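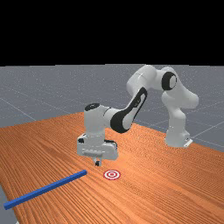
Simulation render: Cordeiro project / Venby

Kátia Medeiros has been working on the same stick for most of a year. It is blue, it is square in section, and it exists only in a simulator. Her job at Venby is to write the planner that lets a seven-jointed arm use it as a tool, picking it up and using its length to get at things the gripper can't reach alone.

"People expect the grasp to be the hard part," she says. "The grasp was working by October. What took the time was deciding where along the stick to grab it."

Cordeiro, the planning library she maintains with Emerson Barbosa, treats that decision as part of the search. Older versions picked a grasp first, usually near the middle of the object, and then looked for an arm motion that would finish the task. If no motion was found, the planner reported failure and stopped. The current version keeps several grasps open and drops them as the joint limits rule them out.

Barbosa wrote the first version and does not defend it much. "It would grab the middle every time because the middle is balanced," he says. "Then half your stick is pointing back at the robot and you've lost the reach you wanted. We had a run of 659 test layouts, and when I went through the failures they were nearly all that."

The test world is plain on purpose. There is a wood-textured table, a gray floor with grid lines, the arm, the stick and a red and white bullseye that marks the target position. Medeiros says she took out everything else after spending two weeks on a bug that came from a shelf.

"The shelf had a collision mesh that was bigger than the shelf you could see," she says. "The arm kept going the long way around and I kept blaming the cost function. Now if I add something to the table, I draw its collision shape first and look at it."

She is more careful about contact than she used to be. A long, thin object lying flat is awkward for a simulator. The fingers have to come down close to the surface, and a small error in height means they either press into the table or close on too little of the stick. Her controller slows the hand for the last part of the descent and checks the finger forces at every step. When they rise too early, it backs up and asks the planner for a new approach.

"You can make the simulator forgive you," she says. "Turn the friction up, make the contacts soft, and everything works. Then Lindiwe runs it with her numbers and it drops the stick."

Lindiwe Cele looks after the evaluation side, which the team calls Nulgate. It reruns each task with the friction, the mass of the object and the starting pose all shifted a little, and no change goes into the main branch until it has passed. Cele set it up after a demo for a partner in Muvcombe went badly.

"We had tuned for one pose without noticing," Cele says. "I don't look at the best run anymore. I look at the worst few and replay them slowly."

The replay tool is the part of the project other groups have asked for. It steps through a run one planning call at a time and shows which grasps were still alive at each point — something Barbosa used to work out from log files.

Medeiros wants to move on to tasks where the stick has to be put down and picked up again from the other end. The planner can represent that now, but it is slow, and she isn't sure the search should be doing it at all.

"Emerson thinks we should learn a guess for the regrasp and let the planner check it," she says. "I'd like to see how far we get without that first. We're still arguing."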